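Opinion > Robots at Work > A quiet fault is still a fault

News Opinion Workshops Letters Archive

Why I want our robots to make more fuss
By Siham Salem
14/01/2026

I have been fond of robot arms for longer than is probably sensible, and I still get a little thrill when a pair of them swings over a table and sets to work. So please take what follows as the grumbling of a friend. Last November, at the Morkadmont test kitchen, we had a fault that hurt no one and broke nothing, and I have thought about it more than about any of the noisy ones.

The job was a simple one, sorting fruit and vegetables into a tray with two arms running a program called Humuno. My colleague Kaede Hattori had put it through 900 runs in simulation and was, quite rightly, pleased with it. Then we moved it to the real table, and somewhere in the first 200 runs one arm lost its sense of where its wrist was. It wasn't lost by much, perhaps the width of a thumbnail, but it closed its gripper on air, lifted nothing very carefully, carried nothing across to the tray, let go of it and reported a success. It did this all through lunch while the rest of us ate our sandwiches next door, and the log was a long, cheerful column of green ticks.
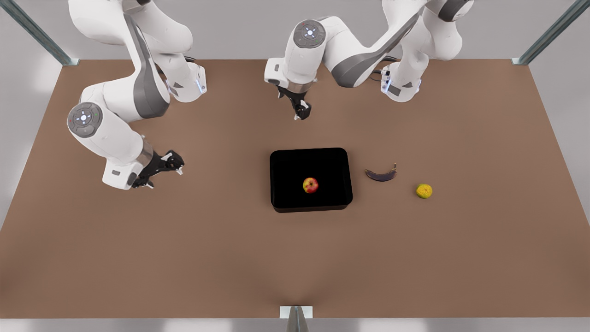 The sorting task in simulation, with the apple in the tray and the eggplant and lemon still on the table.

Now, you may say that an arm picking up thin air is hardly a safety matter, and Kaede did say so, very kindly, over a pot of tea. But think it through with me. A machine that doesn't know it has missed the lemon doesn't know what else it might have touched on the way. If the wrist is wrong by a thumbnail today, and the program is happy to call that a success, I can't see what would make it unhappy tomorrow when it's wrong by a hand. I would much sooner have an arm that stops dead and flashes at me ten times a morning (and yes, I know how maddening that is, I have sworn at plenty of them) than one that carries on politely with the wrong idea in its head.

The supplier, Dradberg, sent us a fix quickly and I have no quarrel with them. It was a calibration value that hadn't been saved after a restart. What bothers me is that the check we needed was already there, in the gripper itself, which can tell perfectly well whether its fingers have closed on something. We had switched that check off in simulation because it slowed the runs down, and the setting came along with everything else when we moved across. That was our doing, mine as much as anyone's, and I signed the sheet.

So there are 2 things I should like to see, and I'd like them written into the rules of any shop that lets these machines run while people are out of the room. The first is that a success should be judged by something other than the program that did the work, whether that's a scale under the tray or a person with a cup of tea and a pair of eyes. The second is that any check turned off for testing should turn itself back on when the real arms are powered up, and should need a signature to turn off again.

Kaede thinks the signature is fussy and will only teach people to sign things without reading them. She may have a point there, given whose name was on our sheet. We are trying it until the spring, and I'll write again when I know how many times she has had to sign.

Contact us | Copyright Vũ Opinion Pages | Back to top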